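Farouk to sell storage boxes and bins as separate pieces

Household goods maker Farouk will begin selling its white storage range piece by piece in November, ending the fixed sets it has offered until now, the company said on 22 Sep 2019.

The range is made up of low bins with open tops and a tall box that is open at the front, with a shelf and partitions inside. Shoppers will be able to order any number of each. Replacement shelves will be sold as well.

Farouk said it received 1,648 customer requests for single pieces over the past year. Most came from people who already had a set and wanted another bin for a closet, pantry or laundry room.
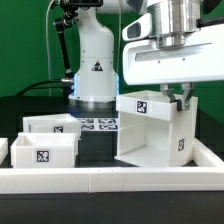 Chunhua Yao said she would have liked the change sooner, having bought a second full set to get one more bin and then given the rest to her sister. She still thinks the bins should come with lids.

Lids are not planned for this year, product manager Darmawan Subramaniam said. The company tested two versions and found that both made the bins harder to reach into when they were kept on a shelf.

The pieces will be sold in 37 stores and through the Farouk website. The first delivery to stores will be 3,000 bins and 345 tall boxes, with more to follow if they sell. Sets already on the shelves will stay at their current price until they run out.

Prices for the single pieces will be announced before the November start. Customers who ordered a set that has not yet shipped can change the order by phone or at a store counter.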